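# Kindasero: my street snack notes, in one big messy table
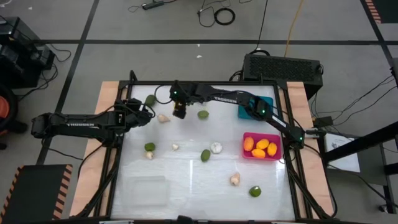 *Inger Norðdahl*

So this started as a note on my phone called "eat again??" and it got out of hand. Whenever I travel I buy whatever people are eating on the sidewalk, and then I write down what it was called, what it cost, and whether I'd stand in line for it a second time. There are 232 snacks in here now, and my sister finally told me to put them somewhere other people could use them, so hello! Kindasero is the name of the collection. It means nothing. I liked how it sounded on a bus.

## What you get

- `snacks.csv` is the main table, one row per snack
- `places.csv` has the towns and markets, with my spelling of them (sorry in advance)
- `notes/` is a folder of longer write-ups for the things I got carried away about, mostly dumplings

The columns in `snacks.csv`:

| Column | What it means |
|---|---|
| `name_local` | what the vendor called it, as well as I could hear it |
| `name_mine` | what I call it when I'm telling friends |
| `place_id` | matches a row in `places.csv` |
| `price_local` | what I paid, in local money |
| `heat` | 0 to 5, where 5 means I had to sit down |
| `sweet` | 0 to 5 |
| `again` | yes, no, or "with company" |
| `comment` | whatever I typed while chewing |

"With company" needs a word. Some food is only fun if there's somebody across from you making the same face. The fermented fish rolls from Kao are a perfect case (I had one alone on a bench and felt terrible, then had one with a table of strangers and laughed until I cried).

## How I scored things

I scored on the spot, before looking anything up. If I went back and had the same snack again, I kept the first score and put the second one in the comment. My heat scale is a Northern person's heat scale. If you grew up on chilies, knock everything down a point or two, and please don't email me about the green sauce in Praltum, because I stand by that 5.

Prices are what I paid, tourist price or not. A few rows have a blank because someone's grandmother wouldn't take my money. I left those blank instead of putting zero, so watch out if you're averaging.

## My favorites, if you don't want to open the file

The fried bread in Hando! It comes folded around salted butter and pickled onion, and the lady at the corner by the ferry steps makes it in a pan the size of a sled. I had it on 9 different mornings and the comment field gets less and less coherent.

Praltum does a cold noodle cup with crushed peanuts and sour plum that I've tried to copy at home and can't. I think it's the plum. Mine comes out tasting like jam, and not good jam.

Kao is where I learned that I like grilled corn with coconut, after years of telling people I hated sweet corn. It cost 30 in the local coins the first night and I went straight back for another.

## Things that are wrong with it

- It's heavy on fried stuff. I walk toward the smell of oil, I can't help it.
- Almost no breakfast food outside Hando, as I'm a late riser everywhere else.
- Nothing here is safe to use for allergies. I wrote down what I tasted, and I miss things. Ask the vendor.
- The Kao rows were typed on a boat, and some of the place names changed spelling halfway through. I fixed the ones I caught.
- `sweet` is missing for the oldest rows. I only added that column after a very confusing bean cake.

## Using it

Take it, sort it, plan a trip with it, argue with it. If you put it in something public, a mention of my name would be lovely. The file is plain UTF-8 and opens fine in any spreadsheet, but some programs eat the accents in `name_local`, so check your import settings first.

If you've been to any of these places and think I missed the best thing there, open an issue and tell me where to stand and what to point at. I'm hopeless at ordering, so directions like "blue cart, second one after the bridge" are worth more to me than a proper name.

## Changes

**May 7, 2023**: first public version. Merged two rows that were the same sesame ball, bought on opposite sides of one street.

Next up is a second trip to Praltum in June, with an extra suitcase for plums. I'd love to get to 1000 rows someday, but at my current speed I'll need a bigger stomach first.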